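Harries Robot Shop
Home > Data collection tools > Hand grippers > Welier Hand Gripper

Welier Hand Gripper, blue pads
$149 each
In stock, ships in 3 working days
Weight without camera: 182 grams
Camera mount: included
Camera: sold separately

Notes from the home demo, by Lorraine Ruawai

I'd been selling these for most of the summer before I got to spend a proper afternoon with them in somebody's home, so when Faith Nyaga at Welier asked if I wanted to come along to one of their open afternoons I said yes before she'd finished the sentence. I'd only ever used ours at the packing bench, where everything is a foam block or a spool of tape (you learn very little from a foam block, believe me).

If you're new to the product: it's a gripper you hold and work with your own hand. The camera rides on it and records what you do, and the recordings are used to teach a robot arm with the same kind of jaws. So the afternoon is mostly people picking up small things and putting them down again. I thought I'd be bored by four o'clock. I was not! I missed my train.

We worked at a big round dining table with a very shiny dark top and carved-looking fish and clouds on it, and I'll admit my first thought was that the shine would be a pain. Faith likes a table like that for demos. A robot that has only ever seen a matte gray bench gets confused the first time it meets a reflection, she told me, and most people's kitchens and dining rooms are full of them. Plants, curtains, a TV, bright windows, she leaves it all as it is and doesn't tidy up for the camera.

What I liked most was the choice of things to pick up. There was a slim tube of retinol eye cream with cord wound around the middle, a boxed stainless steel odor removing bar (the kind you rub on your hands after chopping garlic, and now I want one), clear bags that crinkle, wooden sticks, a jar with a black lid. Cord is nasty for a gripper, and so are clear wrappers. I had a go with all sorts and my worst by far was a thin plastic bag. I kept closing on nothing but the corner of it.
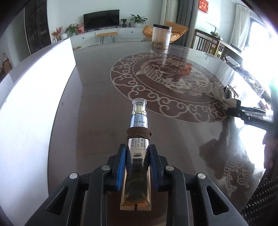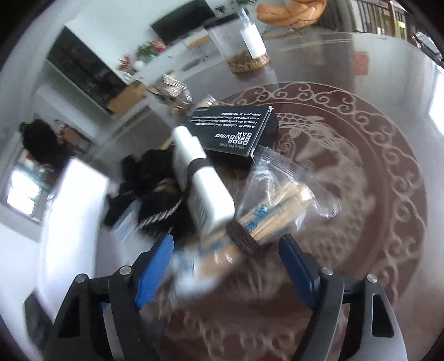
The blue pads on the job at Faith's demo table.

Can I order just one, or do I have to buy a pair?

You can order just one. Most people start with a single gripper and add a second when they move on to two-handed jobs like opening a jar or tying something. We sell them singly for that reason, and there's no left or right version to worry about, so the second one you buy is the same as the first.

Now, the stuff I'd want to know if I was the one shopping.

The pads. They're ridged on the inside, and they have some give. I found I was squeezing far too hard at first, because I'm used to feeling a thing in my fingertips and with this you feel it through the handle. Faith had me do the same pick nine times in a row with my eyes on the pads and off my hand, and by the last few I'd calmed down a lot. Pads do wear out. Spares are on their own page, and swapping them is a two-minute job with the little driver in the box.

The arms. They spread out pretty wide behind the pads when you open up, wider than I'd pictured from the bench. If you're working in a cluttered spot you will knock into things with the outside of the arm. I sent a pen flying. Leave yourself some elbow room to start with and pack the table tighter when you've got the hang of it.

The weight. 182 grams sounds like nothing and feels like nothing for the first half hour. Add a camera and hold it out over a table for a whole afternoon and your forearm will have opinions. I swapped hands a lot. Welier's people take a break every time they change the objects over, and I'd copy them.

The camera view. It's very wide, so it takes in the table, the room, the far wall and quite possibly your lunch. If you're recording at home, have a look around for mail with your address on it before you begin. Move your hand slowly, too! Quick swings come out smeary, and I was told mine were "lively," a kind way of putting it.

Software. The demo ran on Flultia, which is what Welier sets up for its own sessions. It isn't in the box and we don't sell it, but the gripper doesn't need it either. The camera records to its own card and you can take the files wherever you like.

What I didn't love: the instructions. One folded sheet, tiny print, and the drawing for the camera mount is upside down compared with how you'd be holding the thing. I've written our own version and we now tuck it in with every order. And the carry case isn't great. It closes fine over the bare gripper, but it won't close once the camera's on. The medium Skasport case fits both with room for a charger, and that's what I use myself now.

In the box
Gripper with blue pads fitted
Camera mount and screws
Small driver
Soft carry case
Welier instruction sheet, plus ours

Open afternoons
Faith's next ones are in October. Places are free but the table only takes so many elbows, so email the shop and I'll pass your name along. Bring something awkward from your own kitchen drawer if you like, she's always glad of new objects. I'm bringing my garlic press.

Returns
Unused grippers can come back within 30 days. Used pads can't, sorry.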